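Saturday, desk clear-out, notes for the Lema bench book

Started 4 p.m. Purpose: get the small stuff off the shared desk and into one open carton before the shelf unit from Illey goes up. Carton is plain brown inside. Light items only, nothing with a loose cap.

Desk during packing:

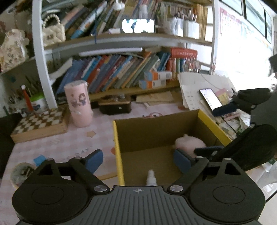
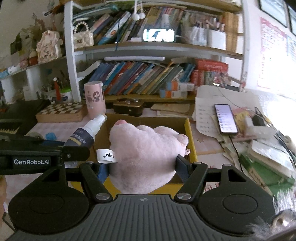
Contents and placement

Pink plush pig: in the carton. Soft, takes up more room than its weight suggests, so it can double as padding against the side wall.

White bottles: stand upright or leave out. Last February one went over in the Tetier box and we lost 140 labels.

Chess box, checkered top: stays on the desk for now. Check the catch before moving it. Gladys Bakilana wants it on the lower shelf with the other flat cases.

Tumbler, pens, jar with the green lid: stay out. They are in daily use.

Papers: not sorted today. Handwritten sheets go in a folder first, then the folder goes in the drawer. Do not put them under the carton.

Open points

Shelf is rated 3000 g per bracket according to the Illutov sheet. Full carton must come in under 2000 g; weigh before lifting. Scale reads high when cold, let it run 4 minutes.

Tablecloth to be washed once the desk is clear. Tape for the flaps, one strip lengthwise, no cross strips. Label on the short side, facing out.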